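How do I stop an echo in a small spare room?

Costel Preda
Asked in Home & Garden, 436 views

I've moved my desk into the spare room and every call sounds like I'm phoning in from a well. Bare walls, one window, hard floor. My sister in Gatau says egg cartons. The foam panels I looked at come to 200 for the set, and I'd like to spend less than that on not sounding like a well. Ideas?

Tamara Bratu
Egg cartons do nothing except tell visitors you've given up. Put down a thick rug, the ugliest you own, and fill a bookcase without lining up the spines. Try it before Friday's call and have someone listen from the other end.

Manole
move to a bigger room

Jilla

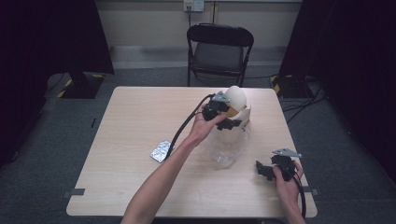
Soft stuff on the floor and on at least two sides is what you're after, and the two sides are where people get cheap. They buy one thin curtain, hang it flat over the window and write to complain. Gray carpet underfoot and a dark curtain down each side of the table is the general idea, though you may want a color that doesn't suggest a seance. Buy them wide and let them bunch up - the folds help. Mine took 10 minutes to hang and nearly a month to get around to.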